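Nimri Toy Library – minutes of the April meeting

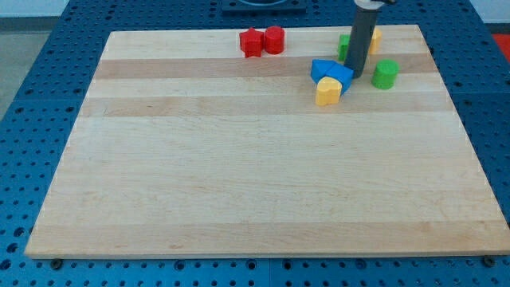 Shape blocks on the maple board, blue bench.

Print this page | E-mail this page
Search minutes Enter keyword Go

Meeting opened at 2 pm in the back room. Kanyarat Suwannarat in the chair. Apologies were taken as read.

1. Minutes of the last meeting
Agreed, with one correction. The shelf brackets came from Wovent and not Flarik. Signed by the chair.

2. Shape blocks
The meeting looked at the coloured blocks on the butcher-block board. Members liked the star and the heart. One parent felt the red star and red cylinder should not be in the same set, as younger children sort by colour first and then get stuck. Others thought this was the point of the game. Left as it is for now.

A green cylinder and the red one were discussed as a matching pair. Kanyarat asked that the loan card says "same shape, different colour" and leaves it there. The present card runs to two sides and is not being read.

The blue triangular block and the yellow heart stay in the set. A request for a square was noted. Flarik will be asked for a price.

Agreed: sets to go out in cloth bags, with a drawing of each shape on the label.

3. The board
Members were happy with the pale wood – the colours show up well against it. It is to be wiped with a barely damp cloth and oiled twice a year. Bitusine oil was suggested. It was asked whether this is suitable for things children handle, and Kanyarat will write to the makers before any is bought.

The board does not go out on loan. It stays on the blue bench.

4. Bench
The small round holes in the bench top collect crumbs and glitter. To be brushed out after each session. No food on the bench, including biscuits at meetings.

5. Money
£200 set aside for new sets. £30 approved for bags and labels. Receipts to Kanyarat please.

6. Saturday session
14 families have booked. Doors open at 10. The box of jigsaws needs checking for missing pieces before then.

7. Any other business
The Nimri sign has come loose again – to be screwed on this time.

Meeting closed at 3.15 pm.

Print this page | E-mail this page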